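The Ferry Money

My aunt kept the ferry money in a biscuit tin on top of the fridge. When she died there was $3420 in it, and a note that said Omine, return, window side.

Omine was the island she grew up on. I had never been. My brother said the money should go towards the funeral bill, and I said the bill was paid. We left it there for the winter.

In April I rang the Pietrzak line and asked what a return ticket cost. The woman told me the boat had stopped running to Omine. A man with a barge at Plarkitus harbour would sometimes take people across if the weather held. He charged by the load.

I drove up on a Tuesday with her ashes on the passenger seat and the tin in the boot. It took six hours. The motel had a kettle, two cups and a view of the fish plant. I asked at the desk about the barge and the girl wrote a number on the back of a receipt.

My aunt had apples on her kitchen walls, red and pink on cream, and she wouldn't hear of painting over them. I thought about that kitchen most of the night.
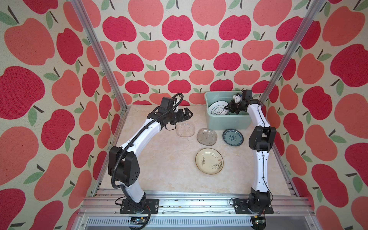 You'll want to go before seven, the bargeman told me when I rang, and bring a coat, and don't bother with the tin because he wouldn't take money for carrying someone home.

I asked how he knew about the tin. He said they all had one, the ones who left.

In the morning the harbour was flat and grey. I sat on the window side of the wheelhouse and held her on my knees.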